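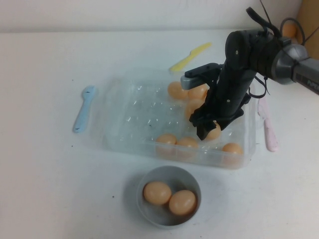

Eggs in a clear container, two more in the gray bowl.

Forum > Food Storage > Eggs and Dairy
Thread: Water glass vs. lime, and whether either beats the fridge

gurkthorpe_hill
We get more eggs than we can use from April through August and almost none in December. I put up 200 in hydrated lime last year and want to do more this time. My ratio is one ounce of lime by weight to one quart of water. Two questions. Does anyone have numbers for sodium silicate that justify the price? And is there any point in going past eight months?

tseng_k
Lime, same ratio. The solution saturates far below one ounce per quart, so the rest just sits on the bottom as sediment. You want that. It keeps the liquid saturated as carbon dioxide from the air turns some of the lime to carbonate. Water glass seals the pores a little better in my experience, but the eggs come out slick and the shells tend to crack in boiling water unless you prick them first.

Past eight months the whites go thin. Still fine for baking. I would not poach one.

Deron
Disagree on the sediment. An ounce is more than you need if the lid fits. I have used half that in glass jars with a gasket and found no difference at seven months. The lime is cheap, but the sludge is a nuisance to rinse off and it hides cracks.

tseng_k
Half an ounce is still over saturation, so I would expect it to work in a tight jar. It won't hold up as long in a crock with a plate on top. The container matters more than the recipe here.

gurkthorpe_hill
Mine are in food-grade buckets with snap lids. I open each one twice a week.

nestska_pantry
Then stay with the full ounce.

Also, nobody has mentioned the part that decides whether this works at all. The eggs have to be unwashed. Washing takes the bloom off and store eggs in the US are washed, so they are out. Clean shells only, no hairline cracks, laid within the last day or so. A dirty egg goes to the kitchen for use now. It does not get wiped and put in the bucket.

Deron
Agreed on that. I candle every one first. A cheap flashlight in a dark closet is enough.

cold_cellar_2
I'll be the one to say it: current extension advice in a lot of places is not to do this. Lime does nothing about salmonella that is already inside the egg when it is laid. Refrigerated unwashed eggs keep for months with no chemistry involved. Why not buy a second fridge?

nestska_pantry
Fair point on salmonella. I cook all of mine through and don't use stored eggs for mayonnaise or anything else raw. As for the fridge, we lose power for days at a time in winter.

cold_cellar_2
Outages I understand. For anyone on reliable power I still think it is a poor trade.

gurkthorpe_hill
I have the cellar space and no spare outlet down there, so buckets it is. Temperature stays in the fifties all year.

tseng_k
Good enough. Cooler is better, but don't let it freeze.

layers_and_ledgers
Has anyone done this at volume? A neighbor is asking about 1,000 eggs for a bakery.

Deron
Don't. Home storage for your own table is one thing. Selling them, or selling food made from them, puts you under state egg rules, and I doubt any inspector would pass a lime bucket. Have the bakery call the state before anybody buys lime.

cold_cellar_2
For once I agree with Deron.

layers_and_ledgers
Understood, I'll pass it on.

gurkthorpe_hill
Going with the full ounce, pickling lime only, candled first -- and a date on every lid. I'll open one bucket at six months and another at eight and post how the whites look.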